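Jutwood Robot Shed
Posts from the bench at Farnenley

1/
A thread on how we look after the humanoid at Farnenley. A few people asked what the routine looks like between working days, so I'm writing it down as I go through it. One machine, one person, most of a morning.

2/
It is called Lã on the job sheets. The hour counter read 1,892 when I switched it on this morning. We do a short service every 100 hours and this one is a bit overdue because the last fell in a busy week.

3/
Before anything moves, the stop button gets tested. Press it, check the arms go slack under control, release, wait for the joints to report back. I do it twice. If the second press behaves differently from the first, the day stops there and I ring Clesham.

4/
Next are the cables. On this model the arm cables run outside the covers near the joints, so they need slack but not so much that they catch on a door handle. I bend the arm through its full range by hand and watch each loop.

5/
What I look for: shiny patches on the sleeve, a loop that has gone tight, a tie that has crept along. Last time the right elbow loop had crept and I moved the tie back. It has stayed where I put it.

6/
Then the bolts on the shoulder and elbow flanges. Each has a paint line across the head and the flange. If the line is still straight I leave the bolt alone. People who retighten everything at every service end up with stretched bolts. I did this myself in my first year.

7/
Legs. Foot pads come off, get wiped, go back on. Carpet fluff gets into the ankle joint and you can hear it before you can see it. A soft brush and patience. Please don't use an air line, it only drives the fluff further in.

8/
Hands and grippers take longest. Fingers are opened and closed slowly, one at a time, and I write down the motor current for each. The number matters less than whether it has changed from the sheet before.

9/
Left index was up slightly in spring. Cleaned the knuckle and it dropped back. Same finger today, no change from the last sheet, so it stays on the list as "watch".

10/
Then the cameras. There is one up at the head and a small one at the wrist. Lenses get a dry cloth, then I save a view from each and go through it on the big monitor. Head first, wrist second.
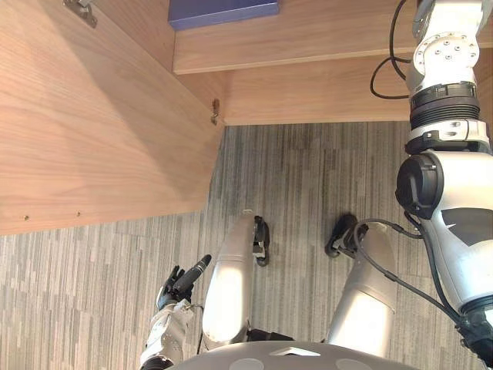
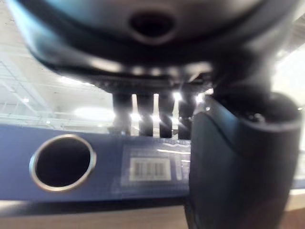
11/
With the head view I want the arms, the legs and both feet to be in sight when it looks down. If the head mount has slipped you lose the feet first, and then it starts putting them down in odd places.

12/
The wrist view is harder to judge. The gripper takes up a lot of it and a near finger will always be soft. I look at the things behind instead, such as the metal ring round the hole in the blue bar. The barcode label is too blurred to read and I don't use it for this check.

13/
Bright ceiling lights behind the work are a nuisance for the wrist camera. Everything close goes nearly black. I have asked for the exposure to be set by hand at this site. It is on the list for November.

14/
Next job is zeroing the joints. Arms down, legs straight, pins in, run the routine, pins out. Count the pins back into the tin. I once left one in a hip and the machine very politely refused to walk for an hour while I blamed the software.

15/
Battery. We log the full-charge figure and the time it takes to get there. Today's charge took 110 minutes, same as the last two. When that starts to drift I order a new pack without waiting for the old one to give up.

16/
Someone asked about grease. The sealed joints get none from us. They go back to Clesham at 3,000 hours and come back with a sheet. The open gripper slides get a smear of the light stuff, wiped nearly off again. Too much and it collects dust.

17/
Last is a slow walk, six steps out and six back, with me holding the stop button and nobody else in the bay - I like to hear the feet. Then a reach with each arm at quarter speed.

18/
Today's sheet: one cable tie replaced on the left wrist, both foot pads cleaned, wrist lens wiped, everything else as it was. Signed off just before noon.

19/
A few of you wanted the blank check sheet. I'll tidy up my handwriting and post a copy here when it's done. If you run the same sort of machine and check the hip joints another way, I'd like to hear how you do it.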